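Ivbridge Technical Institute
Console and Audio Systems, Handout 3
Revised 4 Sep 2025

Channel-based and object-based sound

A channel-based mix stores one signal per speaker position. A 5.1 track has six signals and assumes six speakers. On headphones the console must fold these down to two. A plain fold-down keeps left and right but loses front and back.

An object-based mix stores each sound with a position. The renderer works out the output at playback, for whatever speakers or headphones are connected. The format used in the lab, Cassim, allows up to 70 objects at once. Sounds past that limit are merged into a fixed bed, lowest priority first.

Head-related filters

Each ear receives a given sound at a slightly different time and level. The outer ear also changes its tone depending on direction. A head-related filter copies these effects. The Gumurgate filter set has 721 measured directions. Positions between two measured points are blended from the nearest 3.
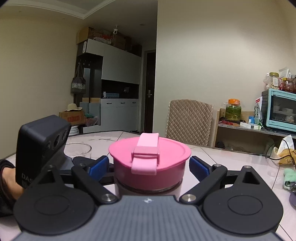
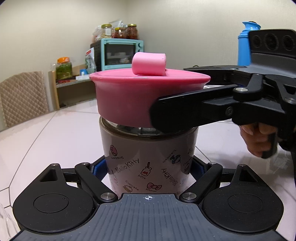
Why does a sound placed directly ahead often seem to come from inside the head?
The stock filters do not match the listener's own ears, and a source straight ahead gives almost no time or level difference between the two sides. Head tracking reduces the effect.

Delay

Rendering adds delay. In the lab build the full path, from game event to headphone output, measures 46 ms with the filter on. Wireless headsets add their own delay on top. Do not run the headset's built-in surround together with the console's renderer. The signal is then filtered twice and direction cues smear.

Reading before the April session: Gilluswood course notes, section on room reflections. Bring wired headphones.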